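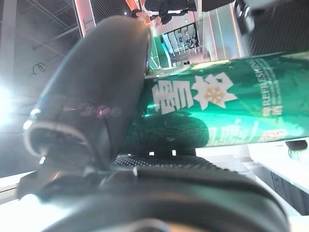
Figure 4. Wrist camera view of a grasp on a beverage can. The finger bears on the side of the can, with the textured grip pad beneath it. Light streaks on the metal run along the lower edge of the can.

4.2 Detecting slip on thin-walled metal containers

The second set of trials examined whether the wrist camera alone could detect slip on aluminium cans. Cans were chosen for two reasons. They are light and easily dented, so the grip force cannot simply be raised until slip becomes unlikely. They are also difficult for a camera mounted close to the fingers, as the metal reflects the lighting of the room and the pattern of reflections changes whenever the wrist turns. Methods that follow bright points on an object tend to follow the reflections instead, and these can stay still while the object moves, or move while the object is held firmly.

Figure 4 shows the kind of view on which the method depends. The finger and the grip pad occupy a large part of the image, and only a portion of the can is visible. What remains, however, is useful. The printed character, the snowflake mark and the word "REFRESHING" are fixed to the surface of the can and have sharp borders against the green. The pale streaks near the lower edge have soft borders and carry no print. The method described in Section 3 relies on this difference. It selects small patches along printed borders, gives each patch a weight according to how sharp its borders are, and lowers the weight of any patch whose brightness approaches the limit of the sensor.

The motion of the selected patches is measured relative to the gripper and not relative to the room. The camera is mounted rigidly at the wrist, and the finger position is known from the joint readings. An object that is held without slip should therefore keep a nearly constant place in the image once the fingers have closed. Background regions are masked out before the patches are selected. Without the mask, in early tests, patches were sometimes placed on distant features seen between the finger and the object, such as stair railings or ceiling beams, and these produced strong apparent motion each time the arm moved.

4.2.1 Procedure

The trials were carried out with the Grestorham arm and the two-finger gripper described in Section 3.1. A total of 200 grasps were recorded. In each, the gripper closed on a can, lifted it clear of its support, turned it through a fixed path and returned it. The closing force was drawn at random from a range chosen so that some grasps would be expected to slip. Filled and empty cans were both used. No change was made to the room lighting between grasps, and the sensor exposure was left on its automatic setting, as it would be in ordinary service.

Reference labels were obtained from the Uvitov tracking system, which follows a small marker fixed to the base of each can. A grasp was labelled as a slip if the marker moved by more than 2 mm relative to the gripper at any time between the lift and the return. The marker was kept out of the field of view of the wrist camera so that it could not assist the method under test. The threshold was set before recording began and was not adjusted afterward.

Two other methods were run on the same recordings for comparison. The first, referred to as Mumex, is a dense motion method that uses every pixel within the outline of the object. The second is a baseline that uses motor current alone and does not draw on the images. All three methods were tuned on a separate group of recordings made in February, none of which was used in the results reported below.

4.2.2 Results

The reference system labelled 45 of the 200 grasps as slips. The proposed method detected 34 of these, or roughly three quarters. Mumex detected a similar share of the slips but also raised many more false alarms, most of them during the turning part of the path, when reflections moved quickly across the metal. The current baseline raised few false alarms and missed most of the slips. Loss of contact in these trials was usually gradual, and the resulting change in motor current was small compared with the ordinary variation between grasps.

The slips missed by the proposed method were reviewed individually. They fell mainly into two groups. In the first, the part of the can facing the camera carried little print, and too few patches could be selected for the motion estimate to be trusted. The method returns no decision in this situation, and such grasps were counted as missed. In the second group the can rotated about its long axis with very little movement along it. Printed borders that ran around the can then slid along their own direction, and the patches placed on them showed almost no change. Borders running along the length of the can did show the rotation, but in these grasps they were hidden by the finger or lay within a glare-washed area.

Glare had less effect than had been expected. Lowering the weight of bright patches removed most of the errors seen in the early tests, and the method continued to work when part of a printed mark was washed out, provided that enough of its border remained. Dust and scuffing on the finger had no measurable effect, as the finger is removed by the same mask that removes the background.

4.2.3 Limits of the trials

The results should be read with some care. All of the cans were printed, and the method has no means of handling a plain metal surface. The colour and finish of the print may also matter. White lettering on a dark green ground gives strong contrast, whereas gold lettering on the same ground changes in brightness as the can turns and was given a lower weight in many recordings. A wider range of containers would be needed to separate the effect of the print from that of the shape.

The choice of grip pad is a further limit. Only the textured pad was used in these trials. A smoother pad would be likely to produce faster slips, which might be missed at the present image rate. The tests with the softer Pálfi pad, reported in Section 4.3, address this question in part, although they were made on cardboard and glass and do not include metal containers.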